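Storing a small vintage card set, sleeves or no sleeves?
Card Care > Storage and Display

Selamawit Wubshet
I bought a set of 120 tobacco cards at an estate sale in June. They came in an old album with the corners tucked into paper slits. I'd like to take them out, but some are tight and I don't want to add creases. Should they all go in hard holders, or are soft sleeves enough? None are graded. They will stay in a spare room on the second floor. 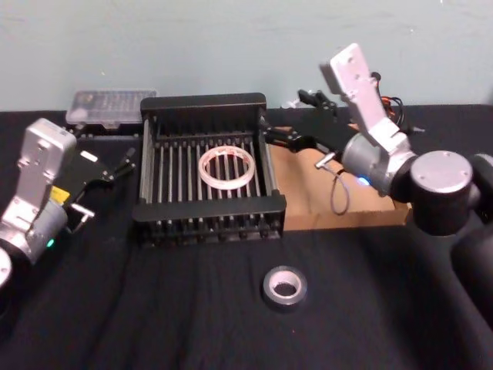 Jong-dae Ma
Soft sleeve first, then a semi-rigid holder. Get the size made for tobacco cards, as standard sleeves let them slide around. I use Fleretti sleeves, 15 to a stack, and stand the stacks upright in a box.

For the tight ones, don't pull on the card. Slide a strip of polyester film behind the corner and ease the paper slit away from it. If the paper is brittle, cut the album page and not the card. The album has no value unless it came from the card maker, so check the inside cover for a printer's name before you cut anything.

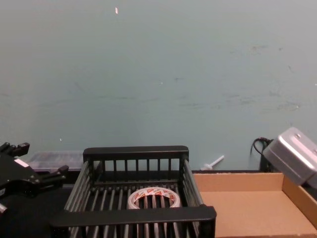 Black slatted basket, tabletop

Write down the order the cards were in before you move them. Some sets have back variations, and the order can tell you which ones were bought together. If one looks better than the rest, leave it out of the stacks and send it in for grading.

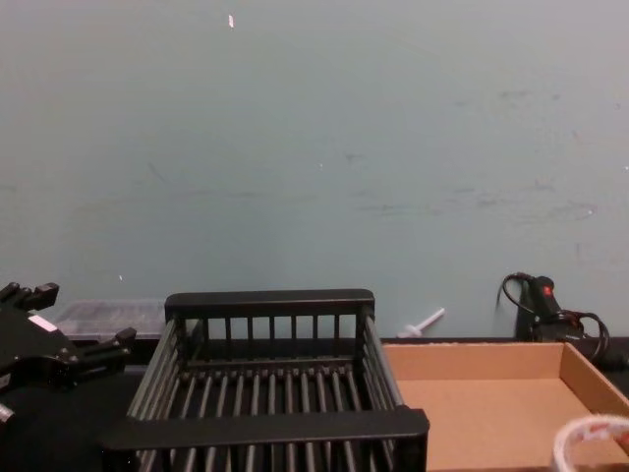

Keep the box off the floor and away from an outside wall. A closet shelf is fine.

chala3814
I just put mine in 3 ring pages. No problems so far.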